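Progress report no. 3, Kirkent shared storage project
16 May 2018
To: Songül Kurtuluş
From: Ye-ji Baek

Hi Songül,

Good month, mostly! The workroom is finally usable (carpet down, tables in) and we've moved on from drawing shelves to putting them together and trying things on them. You asked for less about the budget and more about the furniture this time, so I'll keep the money bit short: we've spent 2,893 of the 3,071 set aside for this stage, and the rest is promised to Brandar for more rods.

The small two-tier shelf is the one I'm happiest with. We kept the aluminum rods thin, and Firdevs talked me into gray for both levels, which I now like a lot more than the white. It's wider than it is deep, so it should suit the narrow hallways in the Yazıcı building.

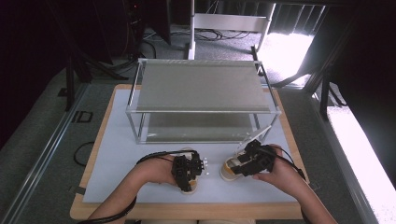

The two-tier shelf on its board in the workroom, with a round piece under each hand.

Still to sort out: the corner posts. Ludivine thinks they're fine as they are, I'd like them a touch thicker, and we've gone back and forth on it all week. Sajib is pricing both versions with Drollix and I'll forward his numbers when they come.

Next up is the taller model, then 19 households get one of each to live with until October. Could you let me know if you'd like to come by before then? We'd love to show you!

Ye-ji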